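Looking After a Suture Practice Pad
Workshop and Bench Tips

Home > Bench Tips > Pads, Thread and Needles

Updated December 17, 2024

A practice pad costs enough that you want a full season out of it, and most pads get thrown away long before they need to be. The tips on this page cover soft pink tissue pads, the black thread most people use on them, and curved needles. They apply whether you stitch by hand or with an instrument. 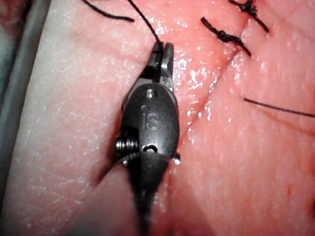 Black thread on a pink pad, seemingly held in the jaws both times.

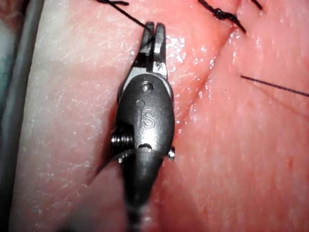

Setting up the bench

Put the pad on something that won't slide. A damp dishcloth folded once under the tray works as well as the rubber mats sold for the job. If the pad came with its own tray, leave it in the tray. Bare pads stretch when you pull on them, and the cuts open wider every time.

Use a side light. An overhead lamp on a damp pad gives you glare right where you are trying to find the edge of the cut. Move the lamp until the shine is off the part you are working on. A cheap clip lamp is fine.

Keep a shallow dish at the back of the bench for needles, and a second one for thread ends. Don't use the same dish for both. Fishing a needle out of a tangle of clippings is a good way to get stuck.

Thread

Black is easiest to see on pink. Blue is fine. Clear and pale threads are a waste of time for practice unless you have a reason to use them.

Cut your lengths before you start. I cut 14 at a time and lay them over the edge of a drawer. Longer lengths look like they will save trouble but they drag across the pad, pick up lint and knot on themselves.

Buying by the spool is cheaper than buying packets. The 500 yard spool from Eshun lasts me well over a year. It comes off the spool curly, so run each piece between a damp finger and thumb before you thread it.

Pick up loose ends as you go. Short bits of black thread stick to a damp pad and it is easy to grab one by mistake when you are reaching for the working end. They also press into the surface if you stack the pads. A strip of masking tape wrapped sticky side out around two fingers lifts them off. On a wet pad, blot first or the tape won't grip.

If the thread keeps fraying near the same spot, look at whatever is holding it. A rough patch on a jaw will do it. So will gripping the same place over and over. Take hold nearer the end, on the part you are going to trim off anyway.

Needles

Curved needles go dull quicker on pads than you would expect. When you find yourself pushing, change it. A dull needle tears the hole and the tear never closes.

Don't lay a needle down on the pad while you do something else with the thread, if you can help it. The point digs in and leaves a scratch. Those fine pale scratches don't ruin a pad but they collect dirt, and after a while it is hard to tell a scratch from a shallow cut.

Old needles go in a jar with a screw lid. A pickle jar is good. Write SHARPS on it, tape the lid down when it is three quarters full, and ask your local waste office what they want done with it. Rules differ from one town to the next. Never put loose needles in the kitchen trash.

Damp or dry?

People ask about this more than anything else. Check the sheet that came with your pad first. Silicone pads take water without harm. Some gel pads do not, and will swell and go cloudy.

If yours can be wetted, use plain water with a drop of dish soap, put on with a small brush or a spray bottle set to mist. A little goes a long way. You want the surface slick enough that thread slides over it. Standing puddles run into the cuts and make the edges slippery and hard to hold.

No cooking oil. It soaks in, goes sticky, and you will not get it out. Baby oil is no better.

Cleaning the pad

Do it the same day.

1. Take out all the stitches. Snip each one beside the knot and pull from the knot side.
2. Rinse under lukewarm water, opening the cuts gently with your thumbs.
3. Wash with dish soap and a soft sponge. Skip the scrubby side.
4. Rinse again until it stops feeling slick.
5. Pat with a lint-free cloth. Paper towel leaves fluff in the cuts.
6. Stand it on edge on a rack until it is dry all the way through, then dust lightly with cornstarch.

The cornstarch keeps it from going tacky. Brush off the extra with a pastry brush you don't mind losing.

Red or brown stains along a cut are usually dye from the lower layer of the pad. They don't wash out and they do no harm.

Cleaning what you hold the needle with

Hand needle holders can be washed with warm soapy water and an old toothbrush. Open the jaws and brush the grooves, then the hinge. Dry straight away and leave them open overnight. One drop of light machine oil in the hinge every couple of months is plenty. Wipe it until no oil comes off on the cloth, or it will end up on your pad.

Anything with more moving parts than a plain hinge should be cleaned the way its own manual says and no other way. Don't soak it on a guess.

Storage

Flat, in a lidded box, out of the sun. Sunlight fades the pink and makes the skin brittle. I use the Wureck shoebox size, which holds two pads with a sheet of baking parchment between them. Do not let pads touch each other or touch printed plastic. The ink will transfer and stay there.

An unheated garage is all right for most of the year. In January I bring mine inside. A cold pad is stiff and splits at the ends of the cuts.

Getting more out of an old pad

Turn it around before you give up on it. The far end is usually untouched. After that, flip it and use the back for knot practice, where the layers don't matter.

A cut that has torn out can be glued with a thin line of clear silicone adhesive if the pad is silicone. Hold it shut with tape for a day. You won't be able to stitch through the glued line very well, but it stops the tear from running.

Pads that are really finished can be cut up for testing new needles or as needle rests.

More in Bench Tips
Small parts drawers: the Dradava inserts compared
Getting tape residue off a steel ruler
Which clip lamps stay where you put them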